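Notebook, folding bench, 12/01/2023

Grey cloth again, cream table. 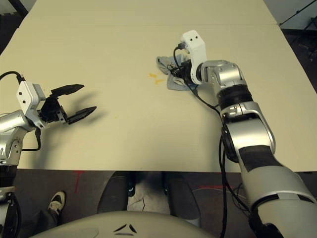

Starting from crumpled every time now, no pre-flattening. Damilola Ajayi wants it dropped from 32 cm and left as it lands, so that's what we do. Don't tug a corner out first, it spoils the comparison with the July lot.

Seam across the far side of the table is a nuisance. Faint but you can feel it with a fingernail, and thin cloth catches if you drag it over. Keep work on the near side of it where poss. Asked Edet about a one-piece top, they quoted for 140 x 200 cm, waiting on delivery date. Matte finish again please, the shiny sample from Celside was hopeless, everything slid.

Cloths: the Fuka ones pill after a few washes and then hold creases differently. Keep old and new in seperate bags. Badmont ones still in the wrapper, need washing before use, no softener!! Label the bags this time.

Creases: the ones left from storage dont drop out by themselves. Tried a light press on cloth 11, better, but then it goes too flat and wont bunch like the rest. Leave un-ironed for now.

To do
- wipe table down, damp cloth only
- lint roller, ours is finished
- write up fold order (halves then thirds, long edge first)
- chase Edet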